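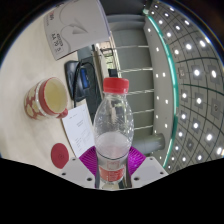 Skesinport, May

Startup Finance, Session 2: Reading a Funding Pitch

These notes go with the Sunday session. Bring them, along with a pencil and the pitch sheet for Gutent, the parcel-tracking company we started on last time. Yaroslav Hnatiuk will run the second hour, and he will ask you to defend whatever you wrote in the margins.

1. What is the money for?

Start with the amount and what it is supposed to buy. A surprising number of pitches give a figure and then change the subject. Gutent wants money "to accelerate growth across channels." I have read that sentence many times and still can't say what would be on the invoice. Compare Koskela, the meal-order service from the reading. Its founders asked for enough to cover two salaries and one year of server costs. You may think that is too little, or that the salaries are too high, but at least there is something to argue with.

Write down each planned expense and mark it one-time or recurring. If a company raises money from the public to pay a bill that will come back next year, ask how next year's bill gets paid. Another campaign is a poor answer.

2. Users, customers, sign-ups

These three words are used as if they meant the same thing. They don't.

A sign-up is a person who typed in an email address. A user has done something with the product, though you have to ask what and when. A customer has paid. Illside, the apartment-sharing app, claimed 1000 users on its first slide. Further down, in smaller type, we learn that 400 of them had "completed onboarding." Paying customers are not mentioned anywhere. I would not call that a lie, but I would not call it an accident either.

When a chart has no numbers on the vertical axis, treat it as a drawing.

3. The market slide

You know this one: a big circle, a smaller circle inside it, and a tiny one in the middle labeled "our target, just one percent." The trick is old. Lukian Melnychuk showed us a photocopied sales plan from 1978, for a mail-order firm selling office filing systems, and the argument is the same almost word for word. One percent of a huge market is still a very large number of people, and every one of them has to be found, persuaded and billed.

Build the estimate from the other end. How many sales calls can this team make in a week? How many turn into a sale? What does each sale bring in after refunds and fees? The result is usually dull and a great deal smaller.

4. Rewards or shares

Backers on a crowdfunding page often believe they are investing. Read the terms. In a reward campaign you are buying something early, with a fair chance that it arrives late or never. In an equity campaign you own a small piece, and later rounds can make it smaller — look for the word "dilution" and see whether it is explained or just mentioned.

For next time

Take the Gutent sheet and cross out every claim that could not be checked by an outsider. Hand in what is left, with one paragraph on whether you would put in your own money. "It depends" will be sent back.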